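Galerie: Greifübungen mit dem Simulationspaket von Burnix

Seit dem Frühjahr bieten wir bei Burnix unser Simulationspaket für zweiarmige Roboter auch kleineren Werkstätten und Schulen an, und seitdem kommt fast jede Woche die gleiche freundliche Frage: Wie sieht das denn aus, wenn man damit arbeitet? Man kann darüber natürlich lange telefonieren (Tamer Khalaf kann das besonders gut, wer ihn einmal am Apparat hatte, weiß Bescheid), aber ein paar Bilder helfen meistens schneller weiter. Deshalb gibt es nun diese kleine Seite. Alle Ansichten sind gerendert und stammen aus der Übungsumgebung, die wir intern Stollcombe nennen und an der wir sehr hängen, weil an ihr so viele Abende und so viel Kaffee kleben.

Zum Paket gehören die Räume, die Gegenstände und die Robotermodelle, dazu 20 vorbereitete Übungen und eine Einführung, die 40 Minuten dauert. Wer schon einmal mit einer Simulation gearbeitet hat, darf sie gern überspringen, aber schön ist sie trotzdem geworden!

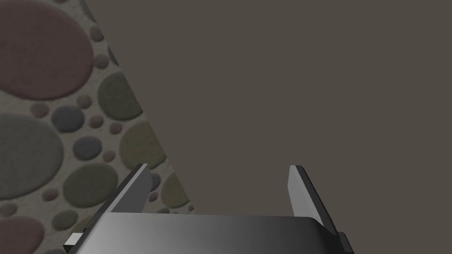 Blick über den geöffneten Greifer, links der Boden mit dem Kieselmuster.

An den Böden haben wir lange gesessen. In der ersten Fassung war alles glatt und einfarbig, und Gervasio Zúñiga hat uns dann überzeugt, dass ein bisschen Unruhe im Untergrund gut tut, gerade wenn man später eine Bilderkennung trainieren möchte. Die Oberflächen lassen sich inzwischen mit wenigen Klicks austauschen, vom Kiesel bis zum Holz, und wer eigene Texturen mitbringt, kann sie über den Importdialog laden. Bei sehr großen Dateien dauert das Laden leider noch etwas, daran arbeiten wir.

Für viele wird es aber erst bei den Armen richtig spannend. Beide können getrennt gesteuert werden, wahlweise mit Handreglern oder über ein Skript. Unser Rat an alle, die neu anfangen: zuerst nur mit einem Arm üben, den anderen in Ruhe lassen, und erst nach einer Weile beide zusammen bewegen. 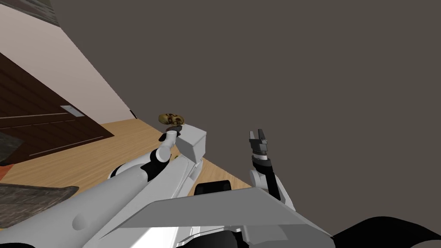 Die goldene Maske am linken Greifer, der rechte zeigt mit leicht geöffneten Fingern nach oben.

Die Maske ist bei unseren Testschulen übrigens der heimliche Liebling. Sie stammt aus der Gegenstandssammlung Drisov, die im Grundpaket enthalten ist und in der wir mit Absicht allerhand Sperriges und Krummes untergebracht haben. Ein Würfel ist eben schnell gegriffen, und dann wird es langweilig. Kieran Pearce pflegt die Sammlung und freut sich über Vorschläge, auch über merkwürdige.

Eine kleine Bitte noch, weil das in den Kursen oft untergeht: Schaut euch jede Aufgabe auch durch die Ansicht direkt am Greifer an. Anfangs ist das ungewohnt, die Dinge wirken riesig und man verliert leicht die Orientierung, aber gerade beim Annähern sieht man so viel besser, was zwischen den Fingern liegt. 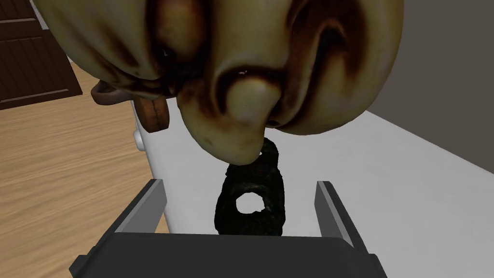

Zum Ausprobieren gibt es eine Testlizenz für 10 Arbeitsplätze, die fünf Wochen lang gilt und danach von selbst ausläuft. Eine Kündigung braucht es nicht. Schulen bekommen auf Wunsch eine gemeinsame erste Stunde per Video dazu, meistens mit Tamer, im September auch mit Gervasio. Schreibt uns einfach über das Kontaktformular und nennt dabei kurz euer Betriebssystem, dann schicken wir euch gleich die passende Version mit.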